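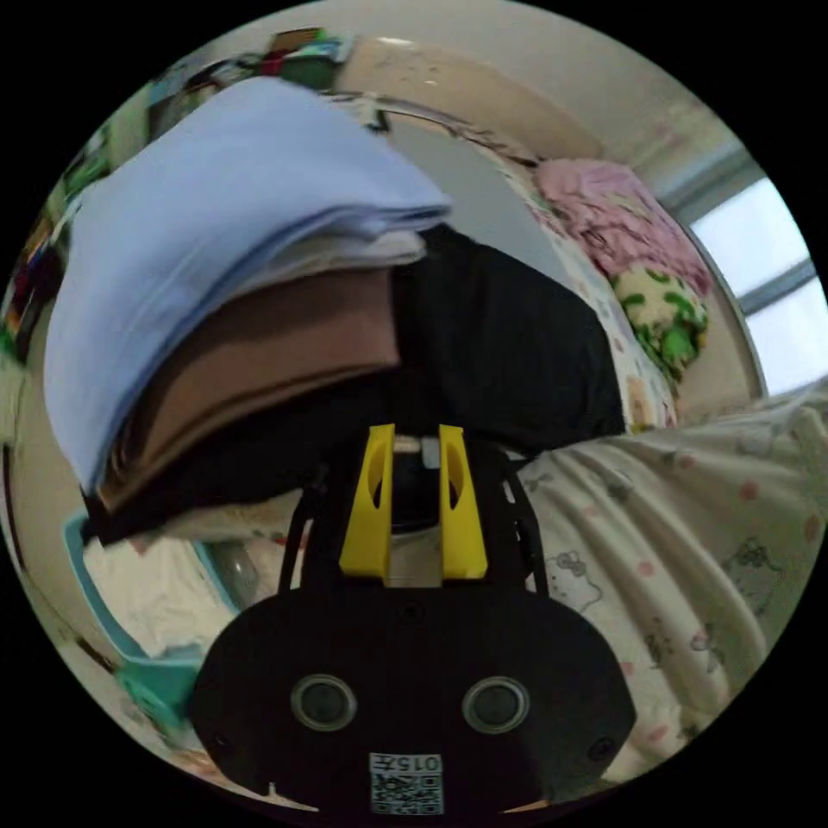

Hand-me-downs and the swap table: fold, hang or bag?

Posted 13/10/2024 by Mio Yokoyama

We're running the clothing swap at Stotow Hall again at the end of the month and I want to sort out the method before anyone starts dropping things off. Last time everything came in garbage bags and we spent the whole morning untangling sleeves. I'd like to ask people to bring items already folded, in a stack, heaviest at the bottom and light things on top. A dark jumper under a pale shirt is fine by me as long as it's dry and clean.

Questions for those who have done this before. Do you sort by size or by type? Do you hang anything? And what do you do with what's left over?

We have 12 trestle tables and 3 rolling racks. Limit last time was 80 items across the kids' section and we went well past it.

hemlinehattie
Size first, always. At Grundasham we did it by type one year and it was a mess. Parents with a kid in size 6 don't want to go through every pair of pants in the building. Put a card at each end of the table with the size in big marker and let people go for it.

For adults I'd go type, then a loose small to large along the table. Adult sizing is all over the place anyway. I own a 10 and a 16 and they both fit.

oldroper
Disagree on folding. Hang as much as you can. A folded stack lasts until the first person wants the one on the bottom, and then it's a heap. I helped at the Koster swap for years and by the second hour you couldn't see the colour of the tablecloths. Once we moved shirts and dresses to racks it stayed tidy until close, and things went faster too.

Mio Yokoyama
I believe you, but with 3 racks I can't hang more than the coats and the good dresses. Hangers are another problem. We had a box of them and they walked out the door with the clothes.

oldroper
Ask the dry cleaner. Ours gave us a bundle of the wire ones every time and didn't want them back.

pegbasket
Wire hangers put points in the shoulders of knits. Fold knits. Everything else I agree with.

If you're folding, keep the piles low. Four or five pieces and then start a new pile beside it. And fold so the folded edge faces the customer, the same way towels go in a cupboard, so people can lift one out without dragging the rest. We also turn the size tag up on top where we can. It takes a bit longer at drop-off but we got far fewer questions on the day.

T_Lindqvist
File folding works better than piles for kids' stuff. Stand them on edge in shallow cartons, like records. Banana boxes from the grocer are the right depth for t-shirts. Too deep for baby things, they fall over, so use shoeboxes for those.

hemlinehattie
Second the banana boxes. Line them with newspaper or a sheet, the hole in the bottom eats socks.

quietcorner9
Can I ask how strict people are about condition? We had a donor bring 2 large bags where most of it had pilling or a stain under the arm. I didn't want to be rude so I put it all out, and it all came back to me at the end.

oldroper
Strict. Check at the door while they're still standing there, and hand back what you can't use. If you take it, you own it, and then you're driving it to the tip.

pegbasket
I wouldn't hand it back to their face. Some people bring what they've got. We keep a rag bin out the back and the local mechanics take cotton rags. Cut the buttons off first and keep them, there's always someone who wants buttons.

oldroper
That works if you have mechanics who'll take it. Ours stopped. They buy it in by the box now.

pegbasket
Fair enough. Animal shelters sometimes want old towels and sheets, though not clothing in my experience. Ring before you turn up.

Mio Yokoyama
I think we'll do a check table at the door with a short printed list: clean, dry, zips working, no underwear, no single socks. If something doesn't pass, the donor can choose to take it home or leave it for rags. Does that seem fair?

quietcorner9
Works for me. I'd add no pillows. We got so many pillows.

T_Lindqvist
Add school uniforms as their own section if you haven't. They went first at Hemen, gone before the urn had boiled. Put the school name on the card and separate the old crest from the new one, or you'll be explaining it all day.

hemlinehattie
For leftovers, book the charity pickup before the event. They won't always come at short notice in October, and you don't want a hall full of bags when the dance class arrives.

oldroper
And check whether they take bags or boxes. The one near me won't touch boxes. I still say hang the shirts.

Mio Yokoyama
Thanks all. Plan for now is coats and dresses on the racks, knits folded in low piles, kids' clothes by size in banana boxes, uniforms on the table nearest the kitchen. I'll ask the dry cleaner about hangers — if they come through with enough, and someone can lend me another rack, shirts can go up as well. I'm ringing the pickup people tomorrow.

pegbasket
I've got a rack you can have. One wheel sticks. Message me.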